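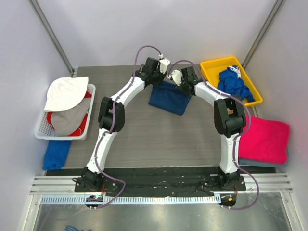 Figure 1. Navy cloth held at its upper edge over the grey wood-grain top, with the white basket of hats and a red garment to the left.

28 July 2022
Tapio Hyvönen, Eloswood Textile Handling Group

3.2 Sorting and folding of mixed household loads

The study treats a household load as a mixture of three classes: flat goods (towels, cloths), shaped garments (shirts, trousers) and stiffened items (caps, brimmed hats). Earlier work on the Primberg set considered flat goods alone and reported folding quality as a ratio of covered to exposed area. That measure is of little use once hats are admitted, as a brim does not fold and is normally stored on top of whatever lies beneath it. We therefore score placement and folding separately.

The full set comprises 1098 item placements drawn from 275 loads. Two loads were excluded at the January review owing to incomplete labelling, leaving 273 for analysis. Each load was divided between an open basket and the work surface. Items were assigned to the basket if they were stiffened or if they were to be dealt with after the flat goods.

Dark cloth presents a particular difficulty. On a navy item the inner and outer faces of a fold are of nearly equal tone, and the fold line has to be judged from the outline. When such an item is suspended by its top edge, as in Figure 1, the lower corners give the most useful reference. The bottom right corner hangs slightly lower than the left in the case shown. We record a difference of this kind as skew. Skew is noted before the item is laid down and again once it is flat, and the two values are kept apart in all tables. 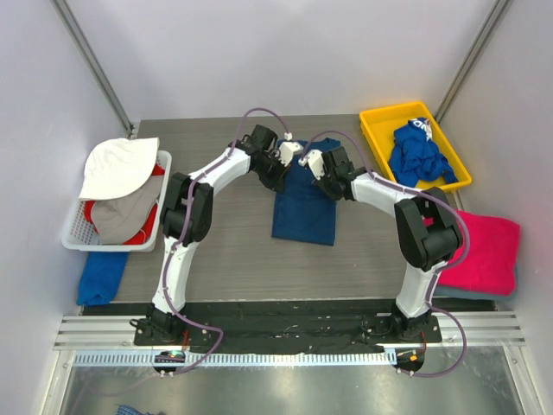

Placement and stacking

Folded goods were stacked at the sides so that the middle of the surface remained available for the current item. Stacks were limited to 5 layers, a layer being one folded item regardless of its thickness. The hot-pink towel over the grey-blue cloth at the right is a two-layer stack with overhang, part of it lying beyond the edge of the table. Overhang was scored on the Lehtinen scale, in which any item extending past the supporting surface loses one grade. No allowance was made for the weight of the cloth.

Crumpled items were graded independently of their container. The royal blue garment in the yellow tray is graded as crumpled, whereas the blue cloth near the basket is graded as folded. Printed marks, such as the white logo on the former, were used as a guide to orientation only where the greater part of the mark could be made out.

In the basket, the white bucket hat lies uppermost, with a cap partly beneath it and a red garment showing along the sides. This arrangement scores well for the hats and poorly for the garment, whose extent cannot be judged from above. Loads of this type accounted for more than half of the disagreements between scorers. A revised rule, under which an obscured garment is left ungraded, was adopted for the second round of scoring and is used in the remainder of this section.

Related items
Skew and sag in suspended flat goods
The Primberg set: labelling notes
Prevell baskets and trays: a comparison of open containers
Overhang grading on the Lehtinen scale

Contact the editors | © Eloswood Textile Handling Group | Back to top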